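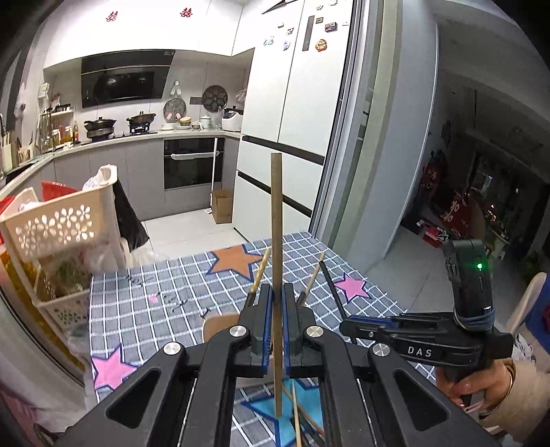

Fig. 2. One stick held upright in the blue pads, second gripper standing by on the right.

Home Contents Setup Showing a Task Playback Troubleshooting

Showing a task by hand: thin sticks

I like to start people on chopsticks with the Puldale hand grippers, and a kitchen table does fine (a plaid tablecloth too!). Give yourself a full practice run before you record anything.

1. Wake both grippers and wait for the green light on the camera module.

2. Lay your sticks out so they point every which way. I know, it's tempting to line them up, but the robot will only learn the neat version.

3. Bring the jaws in slowly and close them with the stick between the two pads. Squeeze until it stops wobbling, then quit squeezing.

4. Lift, hold for a slow count of 2, and set it down where you want it. Keep your other hand out of the way unless it's part of the job.

5. Open the jaws all the way before you reach for the next one.

Note: I had over 83 good takes before playback looked smooth on my Nuluvetti arm, so don't give up after a handful. Toss any take where you dropped the stick and grabbed it again.

Caution: Keep your fingertips clear of the linkage arms when the jaws close. They pinch! And stay away from a lit stove while you're recording, your eyes will be on the sticks.

Last revised July 2022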